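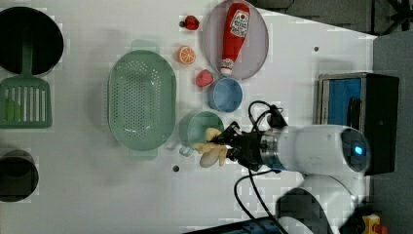

Toy bananas and kitchen items on a white tabletop.

Why Do Bananas Turn Brown?

A banana is still alive when it is picked. Its cells keep working, and they take in oxygen from the air. Growers pick the fruit green and hard, when it is mostly starch.

As the banana ripens, it gives off a gas called ethylene. The gas tells the fruit to change starch into sugar. The green color in the peel breaks down and the yellow shows through.

Brown spots come next. Inside each cell are substances called phenols, kept apart from an enzyme. When cell walls grow weak or the fruit is bumped, the two mix. With oxygen, they make a brown color called melanin.

Cold slows ripening, but it also harms the peel. A banana kept in a refrigerator may have a dark peel and pale, firm fruit inside.

Try it: put one green banana in a closed paper bag and leave another on a shelf. Look at both each day for eight days. Write down the color of each peel.

Turnwood Science Pages | Contact | © 2022 Turnwood | Back to top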